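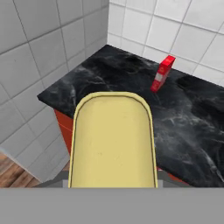
Wrist view, sim kitchen. Red box on the black marble, box-to-shelf task.

Three weeks with Plomov now, the planner/replay package from Komham. Short version: good planner, annoying perception layer, docs need work. Keeping it anyway.

Install was painless. Took the sample kitchen as is, pointed it at our own policy server, first rollouts before lunch. Control loop held steady all day with rendering on. With the old Matlala stack I was restarting the bridge every hour or so.

Planner first, it's why I bought in. Left it on 500 rollouts overnight, default settings, and 3 ended in a planning failure. The rest of my failures were grasps, so my problem. Paths are smooth and it doesn't do that elbow-flip thing near walls. Replanning when a target moves is quick enough that I stopped logging it.

Perception – less happy. The wrist view loses a lot to the finger, as anybody who has trained on one knows, and the tracker is too ready to drop an object once it's half covered. Then you get a brand new ID when it comes back. Amerley Baidoo wrote a patch that holds the old ID for 90 frames and that fixed most of it for us. Should be a setting. Also the segmenter likes to merge neighbors, so expect trouble with anything stored close together. 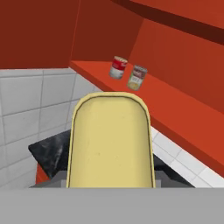 Two cans side by side on the orange shelf, the hard case for the segmenter.

Shelf scenes were where I spent most of my time. Turned the merge threshold way down, better, but then tile grout starts coming back as objects. Ended up with seperate profiles for counter and shelf. Works, ugly.

Replay tool is the best part. Scrub to any step, planner state and wrist view stay in sync, click a waypoint and see its cost terms. Gets slow past 4000 steps so chop long runs up first. Export to Panmont format works but drops the gripper width channel, check yours.

Docs: half the config keys arent listed. Support answered me same day, twice, to be fair.

Buy if planning is your bottleneck. If it's perception, wait for the next release – or have an Amerley.

4 out of 5.

Contact: Yannick Perrin | © Yannick Perrin, all reviews my own | Back to top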